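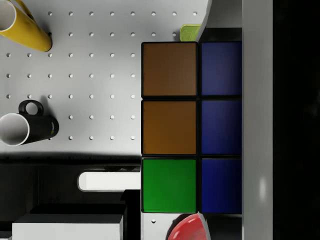
Why does the nightly stock export from Trultaso stop at 1,746 lines when the catalogue is longer than that?

The export was hitting a malformed product description on the following line, and the import step at the Nesbridge end treated it as the end of the file. Clean the description field and re-run the job. The row count has no limit of its own.

Ticket log

Product: Trultaso stock manager, export module
Receiving system: Nesbridge warehouse feed
Raised by: Suha Awad, Rullari homeware
Handled by: Chrysanthi Xenos, second line
Status: Resolved
Priority: Normal

Reported problem

The export runs at 02:00 and finishes without an error. The file arrives in the Nesbridge drop folder, but the warehouse feed shows 1,746 products and nothing after that. The missing products are all in kitchen and tableware. Until the start of July the feed was complete. No change was made to the schedule, the login or the folder path.

Entry 1 - Xenos

Asked for the export log, the import log and a copy of the file as delivered. Asked whether anyone had edited products in bulk shortly before the fault began.

Entry 2 - Awad

Files attached. A colleague pasted new descriptions into 300 tableware products from a supplier spreadsheet. The text looks normal in the product editor. I have also tried running the export by hand at midday, with the same result.

Entry 3 - Xenos

Export log is clean. The delivered file contains the full catalogue, so Trultaso is writing every product. The import log reads:

READ START
ROWS ACCEPTED 1746
END OF INPUT
READ COMPLETE

The importer believes it has reached the end of the file. Opened the file in a plain text editor with hidden characters shown. The description on the next line contains a control character, code 26, between two sentences. Some older readers take this as an end-of-file mark. The Nesbridge importer is one of them when the feed type is set to Legacy CSV.

Entry 4 - Xenos

Suggested the following as a first test:

1. Open the product in the editor and go to the description field.
2. Delete the whole description, save, then retype it by hand. Do not paste.
3. Run the export manually.
4. Check the accepted row count in the import log.

Entry 5 - Awad

Done. The count went up by 10 and stopped again at another tableware product. I don't want to retype 300 descriptions.

Entry 6 - Xenos

Agreed. The rise confirms the cause. The other affected products come from the same paste.

There is a filter in the export profile. Settings, Export, Profiles, Nesbridge, Text handling. Tick "Remove control characters" and leave "Keep line breaks" as it is. The filter works on the exported copy only and does not alter the stored descriptions. Profiles created before version 4 have it switched off by default, and yours is one of those.

Entry 7 - Awad

Ticked and saved. Manual run still stops at the same place.

Entry 8 - Xenos

Check the cache setting. The export reuses the previous text for any product that has not been edited since the last run, so the filter is not applied to it. Clear the cache under Maintenance, then run again. The first run afterwards will be slower.

Entry 9 - Awad

Cache cleared. Full catalogue accepted, no rejected rows. The Pal price label tool reads the same feed and is also showing the missing items now. Will leave it overnight and confirm.

Entry 10 - Awad

The 02:00 run was complete. One thing left over - accented letters in 200 of the descriptions show as question marks in Pal, though they are correct in Nesbridge.

Entry 11 - Xenos

Separate matter. Pal is reading the file as Windows-1252 and the export is UTF-8. Change the encoding in Pal under Sources, Feed options. If that doesn't clear it, please open a new ticket and attach a label proof.

Closing this one. Internal note added to the profile upgrade page, asking for the text filter to be switched on when old profiles are converted.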